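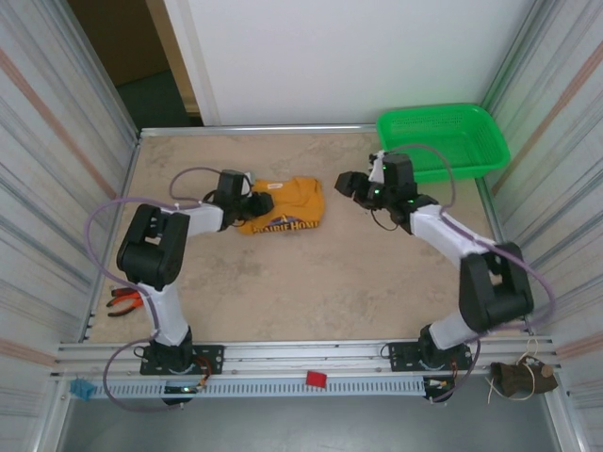
ひき逃げの通報記録が事故マップに二重に表示されるのはどういう場合か。

同一の事故について、目撃者からの通報と警察発表の両方が別々の受付番号で取り込まれ、発生地点の差が照合範囲を超えている場合に二重表示となる。照合範囲の初期値は20メートルで、交差点名だけで登録された通報は交差点の中心に置かれるため、実際の現場との差がこの値を超えやすい。

2018年11月22日
Trivivska 事故情報配信サポート窓口

件名:Drorero 事故マップ ひき逃げ1件が2件として表示される
状態:対応済み(経過観察中)
対象:Nedska 地区 配信画面および件数集計

受付内容
Nedska 地区の報道部より連絡。県道で発生した歩行者のひき逃げ事故がマップ上に2件表示され、地区の件数集計も1件多い。速報記事に集計欄が自動で差し込まれるため、訂正を急ぎたいとのこと。

確認1
該当の記録を抽出。一方は目撃者通報で、位置は交差点名のみ。もう一方は警察発表で番地まで入力あり。車両の特徴と発生時刻は両方とも一致。被害者の状態は通報側が「負傷」、発表側が「重傷」。地点間の距離は照合範囲外だった。

確認2
照合処理のログを参照。エラー574が出力されている。574は「候補あり、距離超過により統合せず」の意味で、処理自体は正常終了。取り込み側の障害ではない。

確認3
同じ条件の記録がほかにないか、直近の3000件を対象に検索。574の出力は当該の1件のみ。7月の照合規則変更より前の記録は今回の検索に含めていない。

対応1
手動統合を実行。1回目は失敗し、コード501が返った。通報側の記録が編集画面で開かれたままになっており、ロックが解放されていなかった。報道部に画面を閉じてもらい、再実行で統合完了。

対応2
統合後の記録は警察発表の位置と状態区分を優先。目撃者通報の本文は添付として保持し、公開画面には出さない設定とした。逃走車両の色の記載も通報本文のみにあるため、公開側には表示されない。

対応3
集計を再計算し、地区の件数が1件減ったことを確認。配信済みの速報記事には反映されない仕様のため、記事側の数値は報道部で手動訂正。訂正後の表示を双方で確認した。

残件
・照合範囲の拡大は見送り。広げると隣接する交差点の別件が統合されるおそれがある。
・交差点名のみの通報に「位置未確定」の印を付ける案を Danko の開発側に送付。回答待ち。
・編集ロックの自動解放時間が手引きに載っていない。値を Danko に照会中。
・被害者の状態が後から「死亡」に変わった場合、添付側の記録は更新されない。参照時は統合後の記録を使うこと。

再発した場合は、両方の受付番号と照合ログの該当行を添えて本票に追記。統合前に記録を削除しないこと。削除すると受付番号が欠番となり、復元には Danko への依頼が必要になる。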